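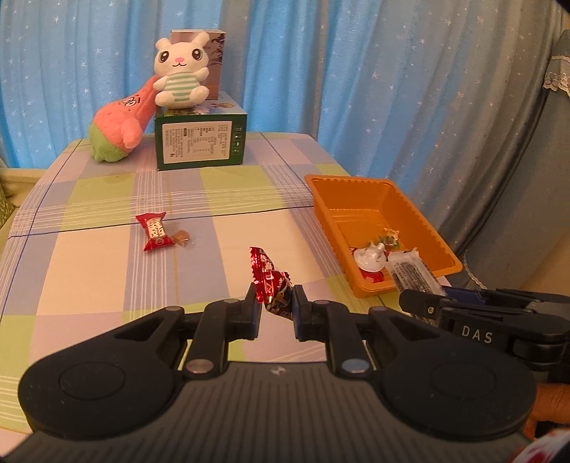
Pour Fatos Todorova, le plus dur dans une pince faite maison, c'est le ressort, et tout le reste se rattrape à la lime. Je l'ai entendu tant de fois à l'atelier partagé d'Ustley que j'ai fini par la croire (après 9 ressorts, tout de même !). Le bonbon est un juge sévère : on serre trop, le papier craque, on serre trop peu, il file sous la table, et voilà toute la tablée à quatre pattes. Primia, notre petit projet, en est à 1277 essais consignés dans un cahier à spirale, et je garde une vraie tendresse pour les premières pages, où l'on ne lit presque que des ratures.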